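Dos pinzas y una cámara de muñeca: lo que he sacado en claro después del invierno

26 de marzo de 2023

Llevo desde diciembre con la pinza Bovport montada en el brazo pequeño y ya me tocaba escribir algo, que me lo habéis pedido en los comentarios de la entrada de los controladores y voy siempre con retraso. La comparo con la Valente, que es la que tenía antes y la que todavía saco del cajón para algunas cosas (luego explico cuáles).

Primero, lo aburrido. La Bovport viene con los dos dedos ya montados, cable corto, demasiado corto para mi gusto, y una bolsita de tornillos de los que me sobraron dos. La brida encaja en el brazo sin adaptador, cosa que con la Valente no pasaba: allí tuve que encargar una pieza intermedia a Flikach y esperar un montón. El manual está en inglés y en algo que quiere ser castellano. «Apretar el dedo con cariño» es mi frase favorita.

La apertura es de 100 milímetros frente a los 70 de la Valente, y se nota muchísimo más de lo que yo esperaba. Con 70 tienes que llegar muy centrado o le das un toque al objeto y lo mandas de paseo. Con la Bovport me permito llegar un poco torcida y aun así cierra bien. Eso sí, cerrada del todo es menos fina, y para coger cosas planas pegadas a la mesa la Valente le sigue ganando, con aquellas puntas tan delgaditas que parecen de cejas.

Hice 100 intentos con cada una, siempre con los mismos cacharros: un vaso, una esponja, un plato, letras y números de goma EVA de los de jugar en la bañera. No voy a colgar la tabla porque la apunté a mano y hay una página con café encima, pero el resumen es que con el vaso y la esponja gana la Bovport de calle, con las letras gana la Valente, y con el plato... con el plato sufren las dos. Un plato llano es una faena: si vas desde arriba no hay de dónde tirar, y si vas por el borde tienes que bajar tanto que las puntas acaban rozando la mesa. Me funcionó mejor inclinar la muñeca y pinzar el canto con un dedo por dentro y otro por fuera, muy despacio.

¡Y la cámara! La cámara de muñeca es de Carenbridge, pequeña, y pesa tan poco que el brazo ni se entera. La tengo puesta de manera que las dos puntas salen siempre abajo en la imagen. Al principio me pareció que era desperdiciar un trozo de vista, pero Benvinda Gouveia, que me ayudó con la calibración, me insistió en que lo dejara así y le doy la razón: ves la punta y ves el objeto, y corriges a ojo sin estar mirando coordenadas.
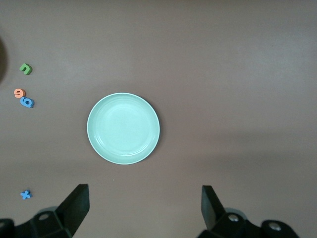

Lo que peor lleva es la luz. Tengo la ventana a un lado y una lámpara al otro, y según la hora los brillos del esmalte me confundían el detector de bordes. Bajé la exposición a mano, quité el automático y mejoró bastante. El enfoque es fijo, así que lo que queda muy cerca de la lente sale borroso, y si trabajas con objetos altos lo vas a notar. Para mesa y cosas bajitas, de sobra.

Del software de la Bovport poco que decir. Instala, conecta, y a la sexta vez que abres el programa te pide que lo registres. Los 6 niveles de fuerza están bien pensados, aunque entre el cuarto y el quinto hay un salto un poco bruto (pobre esponja). Echo de menos poder guardar perfiles por objeto, ahora lo hago con un archivo de texto mío y ya está.

¿La volvería a comprar? Sí, y con la cámara también me quedo. La Valente no la vendo, que ya me han escrito dos preguntando. Si solo vais a mover piezas finas, buscadla de segunda mano y no os gastéis más. Me falta probar las puntas de silicona, que van aparte y no son baratas, a ver si con ellas el plato resbala menos.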